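**Visit to Dorkero, Hullside – Wednesday, June 26, 2019**

We were 14 visitors, and Mayu Nomura met us at the door with safety glasses. She told us at once that the letter-sorting demonstration had failed the day before, and that she would rather talk about this than hide it.

The task is to take foam letters from the table and put them on plates. On Tuesday the left arm stopped in the middle of a movement and stayed there for 390 seconds. No alarm came. One colleague thought it was switched off and reached in to take a letter – luckily the arm did not move. 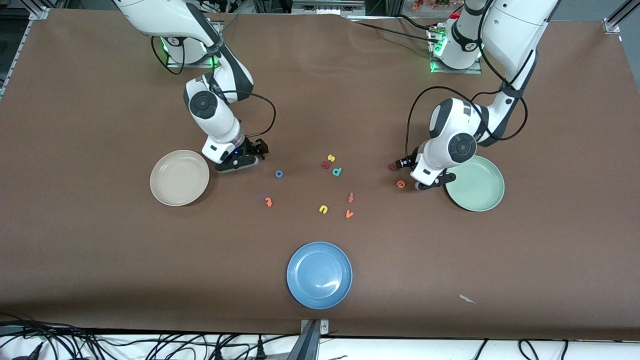
*The two arms over the letters and plates, Dorkero, Hullside.*

The cause was a loose cable plug, which they found only in the evening. What worried me more is that the green light at the base stays on also when the arm is waiting, so it says little to a person standing near. Ms Nomura agreed. Until a sound signal is fitted, probably in December, the rule is to press the stop button before any hand goes over the table.

We watched for 3 rounds from behind a yellow line.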